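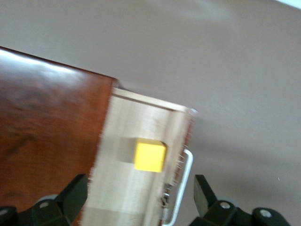 Drawer task update

The Murgate room finished its January block of drawer recordings, and the count stands at 340 usable runs. Each run is one person guiding the arm through one attempt with the small cabinet and the yellow cube, and the wrist camera records all of it.

Sneha Sengar went through the January runs and threw out 30. Most had a long pause in the middle while the operator changed their mind, and the model copies pauses very faithfully. If you hesitate for more than 5 seconds, stop and start a new run.

Blur is fine. We had several questions on this after the last newsletter. Wrist footage smears when the arm swings, and the policy will see the same smear when it runs on its own, so please don't slow down to get a cleaner picture.

Failed grasps are still wanted - mark them as failed and keep going. Cillian Ó Ceallaigh has added a key for it on the left pedal box.

Next come runs with the cabinet turned to new angles, 10 per operator to begin with. Noreen Cronin has the sign-up sheet. New operators should sit in on one session with Senan Hennessy before booking their own.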